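Trollis (software)

Trollis is a grasp planning and arm control package for mobile robots with two- or three-fingered hands. Written in C++ with a Python layer on top. Maintained by Wotero, and used mostly for indoor pick-up and handover work – paper goods, soft packaging, light stuff off the floor.

Head camera views, gripper open beside a paper roll and a yellow sheet on the floor near a desk.

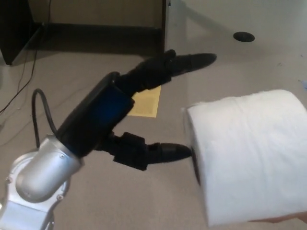
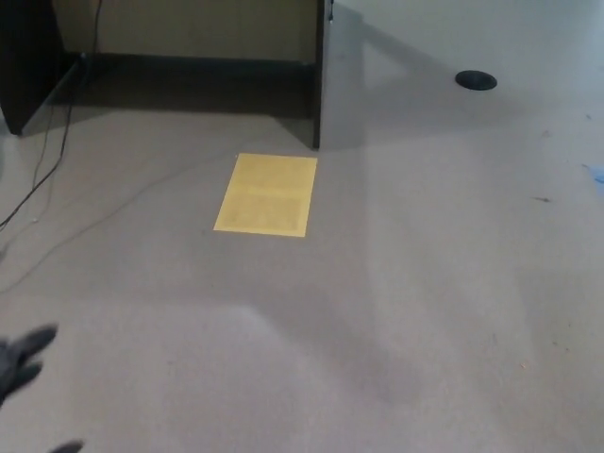
Overview

The package splits into three processes. Perception takes the colour and depth stream and puts out object outlines. The planner turns outlines into candidate grasps and scores them. The controller runs the arm. They talk over a shared message bus called Dandus, which can also be used on its own.

Perception

Segmentation is class-free, so it doesn't need to know what a thing is called. Flat items are the weak spot. A sheet of paper has next to no height in the depth image, so Trollis falls back on colour edges for anything thinner than the depth noise. Shadows from furniture can be mistaken for edges, and the 1831 build added a shadow filter for this. Cables are still a problem, see Known issues.

Planning

Up to 40 candidate grasps are kept per object. Each gets scored on finger clearance, approach angle and how far the wrist has to turn. Soft round objects get a wider pre-grasp opening and a lower closing force. If the object is being held up by a person, the planner blocks any approach from the hand side and caps arm speed – this is on by default and can't be switched off from the config file.

Control

Joint targets go out every 16 milliseconds. Contact is guessed from motor current, no fingertip sensors requried. Blurred camera images during fast moves are dropped, and the last good outline is carried foward until the arm settles.

Tooling

Chiba is the log viewer. Plays back camera, joint and planner data on one timeline, lets the user re-score old grasps with new weights. The test set that ships with it has 154 recorded runs, mostly office floors and desks. Labelling is by hand.

Known issues

Thin cables on pale flooring get merged with nearby objects.
Round floor fittings sometimes come up as graspable.
Centre of mass is badly off for hollow rolls.
Bus restarts lose the calibration, has to be reloaded manually.

See also

Grasp planning
Visual servoing
Motion planning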